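Besuch beim Tag der offenen Tür in der Wäscherei Flarkwood

Seit vier Jahren wohne ich in Lastcombe, und an dem langen Backsteinhaus hinter dem Bahnhof bin ich fast jeden Morgen vorbeigegangen. Im Oktober hing am Tor ein Zettel: Tag der offenen Tür, Eintritt frei, feste Schuhe bitte. Ich habe mich angemeldet, denn ich wollte schon lange wissen, woher der Dampf kommt.

Wir waren eine kleine Gruppe und bekamen am Eingang eine Haube und einen Besucherausweis. Die Führung begann an der Annahme. Flarkwood wäscht vor allem für Hotels und Pflegeheime, der größte Kunde ist das Hotel Hennessy am Hafen. Die Wagen kommen vor sechs Uhr an, dann wird sortiert: Bettwäsche, Frottee, Tischwäsche, Berufskleidung. Es riecht dort weniger streng, als ich gedacht hatte, eher wie in einem Keller.

Danach gingen wir in die große Halle. Die Waschstraße heißt Zenport und ist ein langes Rohr mit Kammern, durch das die Wäsche langsam weiterwandert. Sie schafft 788 Kilogramm in der Stunde. Das Wasser aus dem Spülen wird für die Vorwäsche noch einmal benutzt. Man muss laut sprechen, und die Hälfte der Erklärungen habe ich leider nicht verstanden. Auf der Tafel an der Wand stand noch, dass die Mangel 3 Walzen hat.

Am meisten hat mich die Abteilung für die Bewohnerwäsche interessiert. In den Heimen hat jeder Mensch seine eigenen Pullover und Strümpfe, und diese dürfen nicht vertauscht werden. Für kleine und feine Stücke nimmt man Wäschenetze, und jedes Teil bekommt ein Etikett mit Nummer. In dieser Abteilung werden 332 Bewohner aus der Umgebung versorgt.

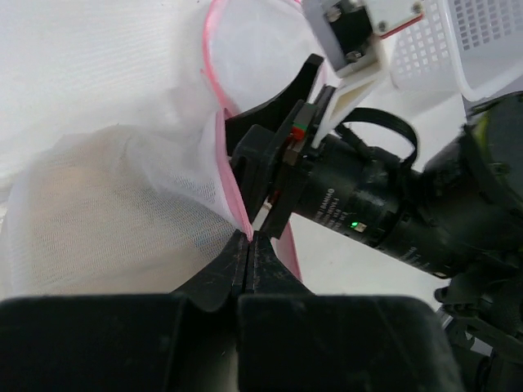 Eine Besucherin fragte, ob man Wolle denn wirklich zusammen mit anderen Sachen waschen könne, bei ihrer Mutter sei im Heim einmal eine Strickjacke ganz klein zurückgekommen. Die Antwort war offen: Es passiert manchmal noch, meistens wenn das Etikett vom Hersteller fehlt. Dann wird der Schaden ersetzt, aber die Jacke ist natürlich weg.

Zum Schluss gab es Kaffee und Streuselkuchen in der Kantine. Im Betrieb arbeiten 122 Personen, viele in Teilzeit, und man sucht Leute für die Frühschicht. Ich habe ein Faltblatt mitgenommen und zu Hause gleich meine Handtücher anders gefaltet, nämlich der Länge nach in drei Teile, wie an der Legestation. Die nächste Führung ist für das Frühjahr geplant, anmelden kann man sich im Büro am Tor.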